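11/26/23 – collection rules, garment folding

Wrote up the handling rules for the hand-held grippers tonight, mostly so Ximena and I stop arguing about them in the hallway. We lost 40 takes from the Osagie batch to sloppy starts, and I'd like that to be the last time!

What we settled on (Hubert has seen it, Gudrun hasn't yet):

Fingers open and clear of the cloth before recording starts. If you're already touching it, start over.

Don't smooth the garment first. Crumpled is fine – crumpled is what we want.

Leave the background alone for the whole session. Boxes stay put, even ugly ones.

Wipe the finger pads every 9 takes. I had 3 written down before, but that was silly and everyone ignored it.

Britta wants a rule about sleeves too. Still thinking about that one.

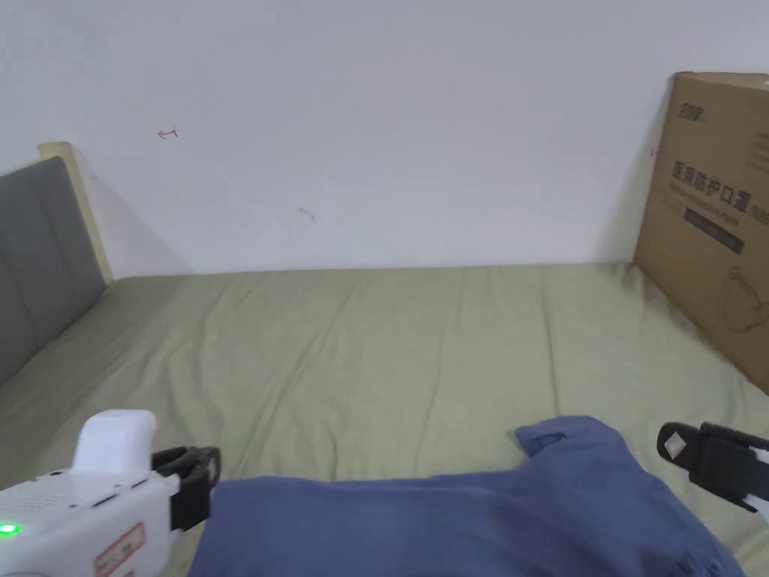
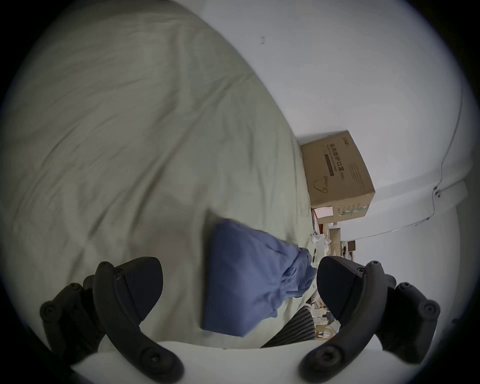
Blue cloth on the green sheet, both views.

Does a take with a dropped garment get deleted? Keep it, tag it as a drop, and put your initials in the log so Inmaculada can find you.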